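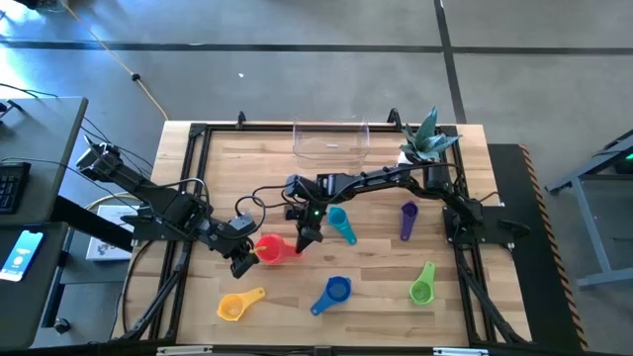
Six measuring cups, six colors, one butcher-block top.

Gavel & Galli: The Second Helping (softcover)

Well, it's finally a real book you can hold! The second collection of our webcomic picks up right where the first one left off, with Gavel the retired courtroom goose moving in above Galli's bakery and having an opinion on every single thing that comes out of the oven. You get 72 strips in full color, plus the long Helletti wedding story, which used to be scattered all over the archive and now runs straight through in one piece (phew).

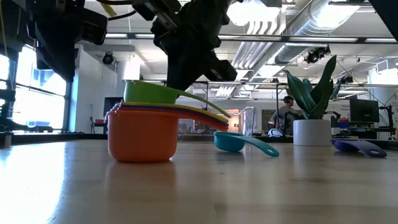
We went with a heavier paper this time, so the blacks are nice and deep and you can't see Tuesday-strip jokes coming through from the next page. The extras at the back include early sketches, two strips that never ran online, and a map of the town of Foven that took much longer to draw than any map of a one-street town should.

The first printing is 3,000 copies, and 1,375 of those are already spoken for by our wonderful preorder folks. Thank you, thank you! Everything else ships in July. 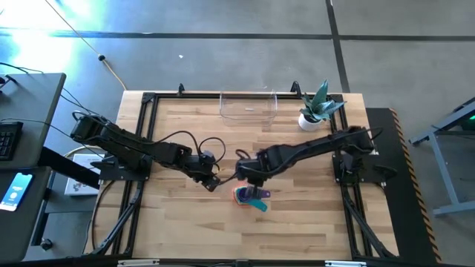 Tabletop in pale tan, honey and darker brown.

Softcover, full color. Signed copies on request, just leave a note at checkout.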